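Planning for the Memory Slot: A Conversation With the Rorkitz Software Group

Posted 24/07/2023

The Rorkitz project at Unoritz was established to develop control and planning software for the servicing of desktop computers. Its software group is based at the Belton laboratory, in a building that dates from 1924. The group's lead planner and its perception engineer met with the newsletter to discuss the current release of their task planner, known internally as Tomar. By custom of the laboratory, staff interviewed for this series are identified by role.

The lead planner began with the choice of task. Memory modules are small, they must be held at the correct angle, and the slots that receive them sit among wires, drive cages and capacitors.

"A planner that treats the computer as a box will fail very quickly," the lead planner said. "The opening is wide, but the usable space inside it is narrow. We had to represent the interior as a set of regions, each with its own rules about approach direction and speed."

Tomar divides a job into short stages, each with conditions that must be met before the next stage begins. For a memory module these include the grasp, the transfer above the case, the alignment over the slot and the final press. The alignment stage received the most attention in the current release. Earlier versions planned the rotation of the module and the descent of the arm as separate moves. The present version solves for both together and allows the module to remain tilted until the gripper is clear of taller parts.
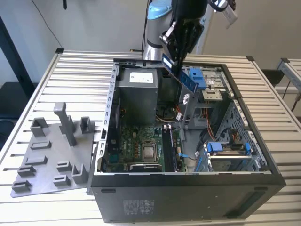 How does the planner decide when to stop correcting the angle and begin the final press?

The planner compares the estimated pose of the module with the pose of the slot and begins the press once the difference has stayed within tolerance for 500 milliseconds. If the estimate drifts outside tolerance during that period, the timer is reset and the correction continues.

The perception engineer explained that the pose estimate is drawn from two sources. A fixed view of the bench supplies the position of the chassis, and a closer view is used for the slot itself. The two are merged in a filter that gives greater weight to the closer view as the arm descends.

"Metal surfaces are a difficulty for us," the perception engineer said. "A bare processor lid reflects a great deal of light, and the older software sometimes placed an edge where there was only a highlight. We now mask the socket region before we search for the memory slots, and the false edges have largely gone away."

The mask is taken from a chassis file, a plain text record that lists the main features of each computer model and their positions. Preparing such a file once took most of a working day. A labeling tool written by the group last August allows an operator to mark features on a still picture and export the file directly. The lead planner described this tool as the least visible part of the project and the part most often requested by other teams at Unoritz.

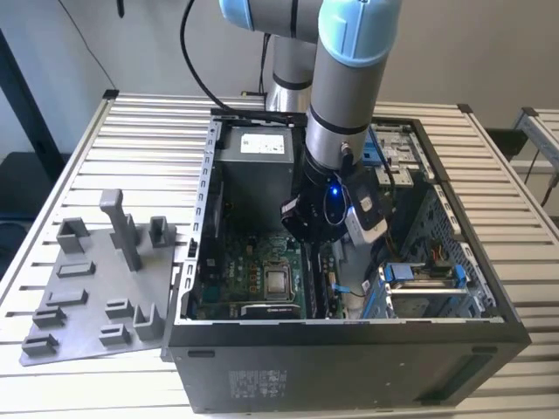
The arm over the open tower, with the motherboard and drive bays in reach of the planned workspace.

Collision checking was the next subject. The software keeps a simplified model of the chassis, the bench and the fixture plate beside the tower. Rigid parts are modeled as solid shapes. Cables are handled differently, as their positions vary from one computer to the next.

"We do not attempt to predict where a wire will lie," the lead planner said. "We assign a cost to the space where wires are usually found, and the planner accepts a longer path to stay out of it. When no such path exists, it slows down and relies on the force limits."

Those limits are enforced in the control layer, which runs independently of Tomar and may halt a motion without consulting it. The separation was a matter of some debate within the group. It was adopted after a review of the test logs showed that 46 of 90 stopped runs had been caused by the planner waiting for a reply from its own collision module. Under the present arrangement, the control layer acts first and reports afterward – a sequence that the lead planner acknowledged has made the logs harder to read.
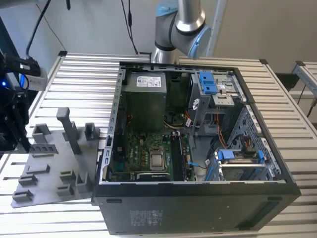 The tower and fixture plate on the bench at the Belton laboratory.

Asked about the next release, the perception engineer named two items. The first is a replay viewer that places the pose estimates and the controller reports on a single timeline. The second is a check that compares the chassis file with the computer on the bench before any motion is allowed.

"At present the operator is trusted to load the correct file," the perception engineer said. "We would like the software to raise the question itself."

The lead planner added that support for expansion cards remains under study. The bracket at the end of such a card calls for a different order of motions, and the stage definitions in Tomar will have to be extended before testing can begin.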